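Share | Print | E-mail this article

14 comments | 42 shares

The Slow Money Behind Atgate

By Imani Benavides

7/22/19

Atgate sells software that tells a truck where it is when the satellites can't. The company has raised money four times. In the first three rounds it did what young mapping and positioning companies usually do, which is to sell shares, hire engineers and promise a product. The fourth round, closed in February, was built differently, and people who finance this kind of business have been reading its terms closely.

The round was structured as 2 instruments. The first is ordinary preferred stock, bought by existing holders. The second is a credit line from Jenia, a lender that until last year dealt mostly in warehouse equipment. Jenia's line is secured against Atgate's contracts with freight operators. If a contract is renewed, the amount Atgate may borrow goes up. If a contract lapses, it goes down, and the company has one quarter to repay the difference.

Lending against contracts is common in business software. It is rare in positioning, where most revenue has come from pilot programs that either side can cancel at short notice. A pilot is poor collateral. Jenia's credit staff spent most of the winter deciding which of Atgate's agreements were pilots under another name, and excluded all of them.

"We read every termination clause," said Afroza Kodikara, who led the review for Jenia. "A contract that the customer can leave in thirty days is worth thirty days."

What the product does

A receiver on a truck fixes its position by timing signals from several satellites. In open country the result is good enough for routing and billing. Between tall buildings the signals bounce, and under a bridge deck or inside a loading hall they drop out. Most fleets fill the gap with wheel counts and a gyroscope. Errors in both grow with distance, and a truck that spends several minutes under cover can come out with its estimated position in the wrong lane or on the wrong side of a building.

Atgate's method compares short radar returns with a stored profile of the surroundings. The profile is a list of distances to fixed objects such as columns, walls and curbs, and takes up little space. It holds no pictures. The software looks for the stretch of profile that best fits what the radar reports, then corrects the wheel and gyroscope estimate. When the fit is poor it reports a wider error and lets the fleet's own system decide what to do.

The stored profile is the expensive part. Someone has to make it, and it goes out of date when a yard is rearranged or a wall is moved. Atgate has collected profiles for 2913 freight sites. Keeping them current is the largest single line in its budget after wages.

Two ways to pay for upkeep

There are two schools on how to cover that cost. The first sends out survey vehicles on a schedule. The result is even in quality and the spending is easy to forecast, but a busy yard can change the day after the survey vehicle leaves. Soncombe, the oldest company in the field, works this way. Its customers pay a flat yearly fee for each site, and the fee is high.

The second school takes updates from the customers' own trucks. Every vehicle that crosses a yard sends back the places where the radar and the profile disagreed. When enough trucks report the same disagreement, the profile is changed. The data costs almost nothing to gather. The work moves to sorting out real changes from a parked trailer that will be gone by evening.

Atgate began with the first method and has been moving to the second. A site now needs 200 truck passes before the company will drop it from the survey schedule. Small yards may take a year or more to reach that number, so for the time being Atgate pays for both systems. Its finance staff refer to this as the overlap, and the Jenia line exists largely to fund it.

The arrangement has a weak point, and the loan papers address it directly. If a large customer leaves, Atgate loses the fee and also loses the passes that kept its profiles fresh. Other customers using the same yards would see wider error figures, and some would have grounds to ask for a lower price. The lender therefore applies a discount to any contract that supplies more than a set share of the passes at shared sites. Neither company would give the share.

The question of who owns a yard

Freight sites are private property, and the law on mapping them is unsettled. A driver who enters a yard to pick up a load has permission to be there. Whether that permission covers a radar record of the loading hall depends on the site's terms of entry, and many sites have none in writing.

Some operators have started to charge. Abera, which runs container yards at several inland ports, asks mapping companies for a license fee and the right to inspect anything stored about its sites. It also asks for deletion within ten working days if the license ends. Atgate signed on those terms. Soncombe did not, and its coverage of the Abera yards is now more than a year old.

Licenses of this kind make the accounts harder to read. Atgate treats the fee as a cost of the site and spreads it over the license term. A competitor could reasonably book it all at once, and its margins for the same work would look worse in the first year and better afterward. Investors who compare the two without adjusting will draw the wrong conclusion. Kodikara's team rebuilt three years of figures on a common basis before setting the size of the line.

There is also the matter of resale. Insurers would like to know how often trucks brake hard inside a yard, and property companies would like to know how full the yard is. Both can be worked out from the same radar records. Atgate's agreement with Abera forbids either use. Most of its other agreements are silent. The company says it has sold no such data and has no product planned, but the loan papers assign any future income from it to Jenia as added security, which suggests that someone on one side of the table thought about it.

What the terms require

The credit line runs for three years. Interest is paid monthly on the amount drawn, with a smaller charge on the amount left undrawn. Atgate must keep enough cash to cover six months of wages. It must report the number of sites on each upkeep method every quarter, along with the median age of the profiles and the share of truck passes in which the software reported a poor fit.

That last figure is unusual in a loan agreement. Lenders normally ask for financial measures and leave product quality to the customers. Jenia's view is that quality problems appear in the fit reports two or three quarters before they appear as cancellations, and that a lender secured by contracts should see them first. If the share of poor fits passes a fixed limit for two quarters running, the line is frozen until it falls again.

The stockholders accepted this with some reluctance. A freeze could come at the moment when the company most needed money to resurvey its sites. As a compromise, a portion of the line is set aside for survey work and stays open during a freeze. Atgate may use it only for vehicles, crews and storage.

Other lenders have asked to see the template. It would suit a company with signed multiyear contracts and a product whose performance can be measured by the day. Few positioning companies meet the first condition. Those that sell to car makers often wait years between a signed letter and a paid invoice, and nothing in Jenia's formula gives credit for a letter.

Atgate's next report to its lender covers the first full quarter under the new terms. The company expects to show more sites moved off the survey schedule and a slightly older median profile, a result of the smaller yards still waiting for their passes.

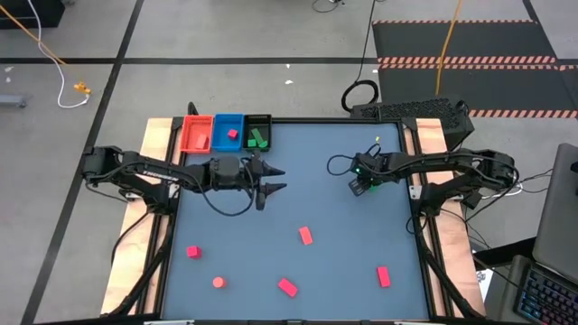

More in Technology and Finance

Print | E-mail | 14 comments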